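Greifer lässt unter Last los, Fehler 405

kabelsalat_4
Moin zusammen. Zweiter Arm im Küchenaufbau, Standort Prenham, und wieder derselbe Spaß: Schublade am Bügelgriff fassen, ziehen, Fehler 405, Greifer auf, Arm fährt beleidigt in Grundstellung. Das Spielzeugobst hat bisher alles überlebt, meine Geduld eher nicht.
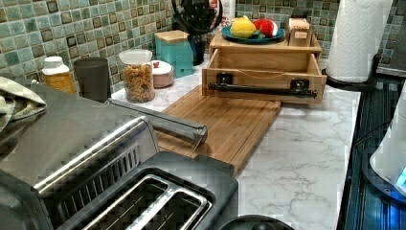

Lesezeit des Beitrags: 1 Min.

Im Log steht »Greifkraft unplausibel«. Passiert in 32 Zyklen 4 Mal. Der Support von Lefèvre empfiehlt einen Neustart. Danke, Lefèvre.

Prurnport
Backen verschlissen. Tauschen, fertig. Hatten wir im Januar auch.

kabelsalat_4
Die Backen sind neu. Zählerstand 3.937, und seit dem Tausch ist es eher schlimmer.

J_Courtois
Ich tippe aufs Kabel. Hast du ein Bild vom Arm in Arbeitsstellung?

kabelsalat_4
Bitte sehr.

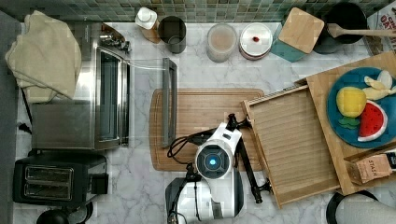

Fehler 405 kommt bei mir nur, wenn das Handgelenk weit gedreht ist, in Mittelstellung nie. Das passt zu Courtois. Die schwarze Leitung hängt da in Schlaufen links vom Greifer und liegt auf dem Schneidebrett auf, da kann sie sich bei jeder Fahrt verhaken.

Prurnport
Ein Kabel macht keine Kraftwerte. Backen.

J_Courtois
Ein Wackler in der Sensorleitung macht sehr wohl Kraftwerte, nur eben falsche. Und dass der bei Fehler einfach öffnet, finde ich viel schlimmer. Der gehört auf »halten« parametriert.

kabelsalat_4
Halten, wenn meine Finger dazwischen sind? Nein danke. Leitung wird morgen neu verlegt, ich melde mich.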